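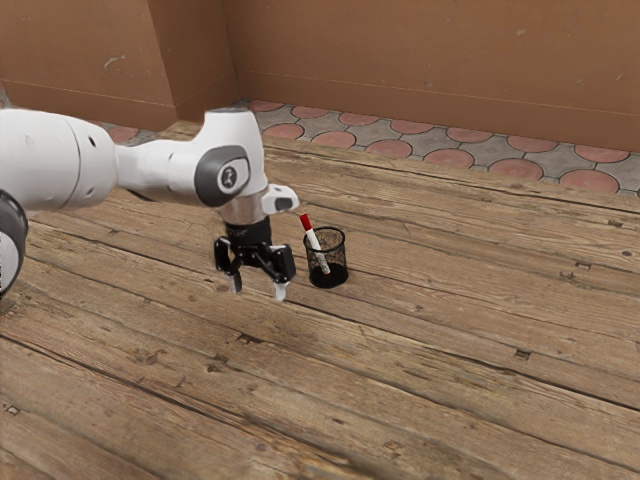 4. Setting up the pen cup cell

This section covers the Porance pen cup cell in the Uddale simulator: loading it, checking it, and getting a pick and an insert that you have some grounds to believe. It assumes the simulator is installed and the arm moves when told to. If it doesn't, go back to section 3.

Revised Apr 12, 2019, for the Meltville branch. The January version told you to run the automatic check and carry on. Please don't follow it.

4.1 Before you load anything

1. Close any other cell. The simulator says it can hold two at once. We have seen it mix up their contact settings and report no error.

2. Open the cell file in a text editor and look at the units line. It must say mm. Some copies of this file were exported in meters with the line left unchanged, and the loader will take them happily.

3. Check that the arm model and the gripper model come from the same release. The version numbers are in the first block of each file. The loader has a compatibility test, but all it compares is the file names.

4. Make a copy of the file and work on the copy.

NOTE: The "Restore defaults" button restores whatever was saved last. It has never restored defaults on any machine we tried.

4.2 Loading and placing the cup

1. Load the cell. Wait for the status bar to go quiet, then wait a little longer. The bar clears before the collision shapes have finished building.

2. Select the cup and read its height above the planks. You want zero. A small negative number means the base is sunk into the boards, and the cup will jump when physics starts.

3. Turn physics on with the arm parked. Watch the cup. If it creeps, raise the floor friction one step and reload. Dragging the cup back by hand hides the problem until the next run.

4. Switch the view to collision shapes. The cup must show as an open container. If it shows as a solid cylinder, the simplifier has been at it again: open the cup's properties, set Simplify to Off, and reload.

CAUTION: The mesh of the cup is for looks. The collision wall behind it is a plain closed surface, so nothing you learn here about a tip catching in the mesh will carry over to a real cup.

5. Leave the floor planks on the flat collision shape. The seams and knots belong to the texture. There is an option called Surface detail that claims to turn them into real geometry. It slows the simulator badly, and we could measure no difference in the cup's position with it on.

4.3 Checking the gripper

1. Bring the gripper to a point 200 mm above the planks, well clear of the cup.

2. Command it fully open, then fully closed, then open again. Read the finger position from the joint panel each time. The on-screen slider shows what you asked for. The joint panel shows what you got.

3. Set the pick opening to 34 mm. Quispe's setup sheet gives a wider value, which suits their own fixture and puts the outer finger too near the rim of ours.

4. Lower the open gripper beside the cup in slow mode. Stop while both fingertips are still above the boards. Turn the view around to the side and look for daylight under each tip, as the default view makes the gap hard to judge.

5. Note the tip height and type it into Floor limit. The field accepts a value without saving it. Press Enter, click on some other field, then click back and see if your number is still there.

NOTE: If one fingertip sits lower than the other, suspect the tool rotation first. People tend to go straight to the finger model and edit that, and then there are two faults to find.

4.4 Teaching the pick and the insert

The stick starts inside the cup, leaning on the rim. Its red end is the grip end.

1. Reset the cell and let the stick settle. It doesn't land at quite the same lean each time, whatever the seed setting promises, so teach the approach from the cup and take the grip point from the stick's current pose.

2. Move in above the red end, fingers open, and come down in slow mode until the red end is between the pads.

3. Close with the force limit on. Leave the force at the value in the cell file. Turning it up makes the grip look better on screen and pushes the pads into the stick.

4. Lift until the lower tip is clear of the rim. Hold. Watch the grip readout for slip. If it drifts, go back to step 2 and take the stick a little lower down.

5. Bring the stick back over the cup and lower it in slow mode. Watch the tip. The gripper will look fine long after the tip has gone wrong. 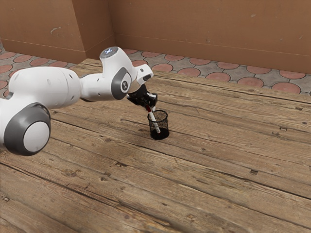

Figure 4-2. Insert: fingers on the red end, lower tip inside the cup.

6. A slanted stick is acceptable at this point, and so is a tip resting against the wall. What you don't want is a cup that moves. Read the cup position before the insert and once more with the stick still held.

7. Open the fingers and raise the arm straight up. Save the point only after the arm is clear.

CAUTION: The program will mark the insert "Complete" as soon as the tip passes the rim height. It doesn't check that the tip is inside the cup. We have had "Complete" with the stick lying on the planks.

4.5 The automatic check, and what it is worth

Under Tools there is an item called Verify Cell. It runs the pick and insert over and over and gives a score. Use it if you like, after the steps above.

Our own run on the Meltville copy went to 283 cycles, and the tool scored 222 of them as good. We then played the recordings back and did not agree with it. Some of the passes had the cup pushed sideways, and a few of the failures looked all right to us. Treat the score as a hint about where to look.

If you do run it:

- Turn recording on first. It is off by default.
- Write down the file version next to the score. The report leaves it out.
- Play back the first few passes, as well as the failures.
- Do not press Auto-tune at the end. It adjusts friction until the score goes up.

4.6 Common faults

Cup jumps at start: base is below the planks. See 4.2, step 2.

Stick stops at the rim and stands there: cup is loaded as a solid. See 4.2, step 4.

Stick shakes in the fingers: force has been raised, or the time step is too long. Put the force back before you touch the time step.

Arm stops short with "Limit": usually the floor limit, sometimes an old limit left over from another cell. Restart the simulator and try again before changing any value.

Light ring on the wrist stays lit after a stop: ignore it. In this release the ring is drawn by the viewer and is not tied to the arm state. Read the state from the status panel.

Everything works the first time: reload from disk and run it again with a different seed.

Once the cell has run from a clean reload, save it under a new name and go on to section 5, Exporting points.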